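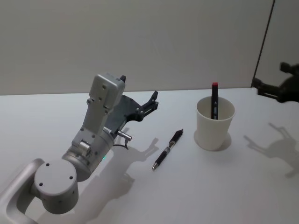 Two-arm group: fewer demonstrations, better spread

11/03/2022

The manipulation group at Drikomberg has finished the first full round of tests on Stiltance, its method for deciding which demonstrations a two-arm robot should be trained on. The task was putting pens and markers into a paper cup. A policy trained on 36 selected demonstrations did better than one trained on all 116 that the group had recorded.

The work was led by Ximeng Jia, who began it last year as a side question to the Yupanqui project. Yupanqui needed a robot that could tidy small items on a bench, and the usual way to improve it was to record more demonstrations. After a while the extra recordings stopped helping. Jia went back through them and saw that most were close copies of one another. The operators had settled into habits. They set the pen down at much the same angle each time and brought the arm in from the same side.

Stiltance deals with this by scoring each recorded demonstration against the ones already chosen. The score uses two things: where the object lies in relation to the cup, and the path the wrist takes in the last part of the reach. A demonstration that adds a new combination is kept. One that repeats a combination already in the set is put aside. The scoring doesn't look at the pictures at all, only at the object position and the joint readings, so it runs in a few minutes on an ordinary desktop machine.

A pen is a harder object than it looks. It is thin, it sits low on the table, and it can roll when a finger touches the side of the barrel. The gripper has to line up across the barrel and close near the middle, or the pen swings as it is lifted. The cup is the second difficulty. A paper cup weighs very little and tips over if the pen catches the rim. Once there is already a marker in it, the opening left for the next item is smaller and its shape depends on which way the marker leans.

The group compared three training sets. The first was the full set of 116. The second was 36 demonstrations picked at random from that set. The third was the 36 picked by Stiltance. The network, the training time and the camera setup were the same for all three. Each policy was then run on the same list of starting layouts, with the pen turned to different angles and the cup moved between trials. A trial counted as a success only if the pen ended up in the cup and the cup was still standing.

The random set came last, as expected. The full set did well when the pen lay at the angles the operators had favored and fell off quickly outside them. The Stiltance set gave up a little on those favored angles and gained more on the rest, which put it ahead overall. The difference was clearest when the pen pointed toward the cup. In that layout the arm has to turn its wrist further before it comes down, and the full set held very few examples of it compared with everything else.

Most of the failures that remain happen at the cup. The policy picks up the pen cleanly, carries it across, and then lowers it a little too far to one side. The group thinks the camera view is part of the problem, as the gripper hides the opening of the cup during the last part of the move. Adding a wrist camera is the obvious thing to try, but it would mean recording the demonstrations again.

There are other limits. All of the recordings came from 2 operators, and both had used the arms for months. The table and walls were plain and light, and the lamps stayed where they were throughout. The arms throw large shadows on a white tabletop, and the group has not yet tested what happens when those shadows fall differently. The method also needs the position of the object at the start of each demonstration. For this study the positions were marked by hand, which took longer than the scoring did.

The next round will move to the Gostness bench, where the tabletop is darker and there is more clutter. It will use 8 kinds of object, among them a screwdriver, a glue stick and a folding ruler. Jia also wants to run the scoring while recording is still going on, so that the operator is told after each demonstration whether it added anything. An early version of this is working, although it is slow to respond and the operators have asked for a simpler display.

The group also plans a handover task, in which one arm picks up the pen and passes it to the other before it goes into the cup. The present score treats each arm separately and will have to be changed for that. Jia expects to have a first version of the new score ready before the end of November.

The selection code and the list of starting layouts are on the Drikomberg internal server in the Stiltance folder. The recordings themselves are too large to keep there and can be copied on request. Anyone with a set of demonstrations from another two-arm task who would like to have it scored should write to Ximeng Jia. The joint readings and starting object positions are enough; video isn't needed.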